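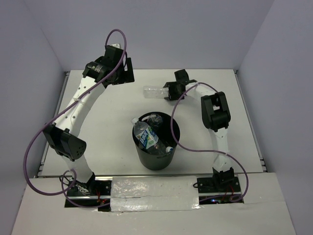
A clear, unlabeled plastic bottle held horizontally behind a round bin.

Bottle collection bin

A bottle collection bin is an open or lidded container used to gather empty beverage bottles at the point where they are discarded, before bulk sorting. It differs from a general waste bin in its narrow intended contents and in being emptied by count or by weight.

Form

Small indoor bins are usually round. A round wall has no corners in which a bottle neck can lodge, and the bin can be approached from any side. Dark colors are common because they hide residue. Tabletop models hold only a few bottles and are emptied into a floor container. The Stellovo 410, a floor model, takes its number from its height in millimeters. Larger units, such as those made by Kassab, are fitted with a liner ring.

Loading

Bottles may be dropped in at random or placed upright. Upright placement uses the floor area of the bin more evenly and keeps any remaining liquid at the base of the bottle.
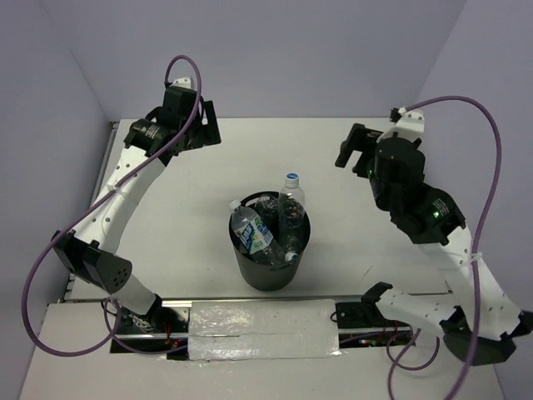 Random loading is faster but leaves large voids, and bottles lying across the opening can block it well before the bin is full. Crushing reduces volume. It is avoided in deposit systems that need the bottle to keep its shape for machine reading. Caps are left on or removed according to local rules.

Materials

Most single-use water bottles are molded from polyethylene terephthalate (PET). Ridges in the wall stiffen the bottle and allow a thinner material. Clear PET without a label is generally the easiest grade to process, as label film and adhesive must otherwise be washed off.

Use in Irnell

The town of Irnell introduced indoor bottle bins in public buildings in 2000. The scheme, run by Skillby, had placed 3454 bins by the end of its second phase. Bins are emptied 2 times a day in schools and once a day elsewhere.

See also: Container deposit; Waste sorting; Bucket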